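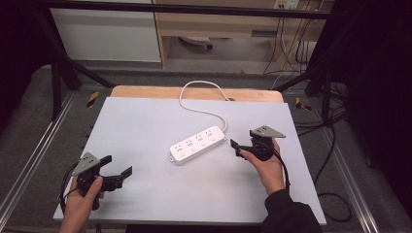
The white power strip with four sockets, lying diagonally on the white board. Its cable makes a loop and goes back over the far edge of the table.

Fistcombe Study Room: The Table and Its Electricity
Text by Kurniawati Harahap
Dec 12, 2019

Welcome to this small gallery page. I began it when we were putting the study room in order, and I wanted to keep a record of the ordinary things that make a room useful. Most people who write to me about their rooms ask about shelves and lamps. I am more interested in the table and in the way the electricity comes to it.

The room is on the upper floor in Fistcombe. It has one good wall socket and one bad one. The bad one is behind the radiator and I do not use it. Everything on the table must therefore take its power from a single place, and for a long time this was done with an old brown extension lead which I had carried with me through two flats. The plug of that lead became loose last January and I stopped using it on the same day.

The strip

I wanted four sockets in one row. Before this I had a cube, with the sockets on different sides, and the plugs were always fighting each other for space. With a row it is easier to understand what is connected, and I can lay the strip beside the things I am using.

The sockets are of the kind that accepts plugs of several standards. For our house this is important. My sister Sitompul-side relatives (I call them this because they all have the same family name, Sitompul) come to stay with chargers from another country, and in former years we had a drawer full of adaptors which were never the right ones. Now they can connect the telephone directly. I still ask everybody to check the voltage which is printed on the charger. A plug that fits is not a promise that the appliance is suitable.

Each socket has a small round indicator under it. I find them pleasant to have, and my eyes are not so good in the evening.

At one end there is a small flat tab with a hole in it. It is for fixing the strip with a screw. I have thought a long time about whether to use it. If the strip is fixed under the table, the surface stays free, but then I must go on my knees each time I want to connect something. If it lies on the table, it takes space but I can reach it from my chair. At the moment I prefer to have it where I can reach it.

The board

The white board belongs to an old cupboard, where it was a shelf. We took the cupboard to pieces and I asked to keep this part. It lies on top of the wooden table, and I can lift it away when I want to have the wood again.

I like a pale and matt surface for small work. Screws, the caps of pens and the little feet which fall off from keyboards are easy to find on it. A shiny surface gives me reflections from the window, and on the wood itself I lose everything that is brown. The board also takes the scratches which otherwise would go into the table. When it is dirty I clean it with a cloth and a little washing-up liquid, and I disconnect the strip and put it on the chair before I do this.

The table

The table is older than anything else in the room. It has a light wood with a warm colour, a little orange at the edge, and I have oiled it twice. My neighbour thinks that I should leave the board away and show the wood to the visitors. He is perhaps right, but he does not have to repair the visitors' spectacles on it.

The cable

The cable of the strip is white, like the strip itself. I let it leave the table at the back and go down to the wall from there. In my opinion this is the best way for a table which is used from one side only — the cable stays away from my knees and from the legs of the chair. I leave a loose curve of it on the top so that the strip can be turned or moved a little without pulling.

Some people like to wind the extra length tightly and close it with a cable tie. I would advise against it. A cable in a tight bundle cannot give away its warmth so well, and the tie makes a sharp bend in it after some months. A soft loop is enough. If you must use something, take a strip of cloth tape and leave it wide.

The floor

The floor has a grey carpet. It is not beautiful, but it is quiet and it was there before us. I do not put the power strip on the carpet. Dust collects there, the vacuum cleaner hits it, and a foot in a slipper can find a switch or a plug very easily. I also do not lead any cable under a carpet, in this room or in another one. You cannot see if it becomes damaged.

What it cost

I spent 22 pounds for everything, and this includes the oil for the table. The board was free. I looked also at a desk with sockets already built in, made by a firm called Jevham, but the price was 456 pounds and it was too wide for the stairs.

What is still to be done

The bad wall socket must be looked at by an electrician. I have asked for a visit in January. Until then I keep a piece of tape over it.

I would like to have a tray behind the table, at the height of the edge, in which the cable can rest. Gokala sells a metal one, but the hooks are made for a thinner table top than mine. I will try with a wooden one.

The lamp is still on a clamp that was made for a shelf. It holds, but it goes slowly down during the evening and I must lift it again.

A few answers to letters

Mr P. asks if he may connect a heater to a strip like this one. I would not. A heater goes directly into the wall in our house, also in the coldest weeks, and the same is true for the kettle.

One reader would like to know if a second strip can be connected to the first when four sockets are not enough. Please do not do this. It is better to take away something that you are not using, or to buy one longer strip — mine has four sockets and I had to learn to live with them. The printer was the one that had to leave.

Another reader has a table of dark wood and is afraid that a white board will look like a kitchen. It is possible. In this case a grey board would be softer, and the small screws can still be seen on it.

If you have a question about the room, you can write to me through the contact page. I read the letters every 7 days and answer the short ones first.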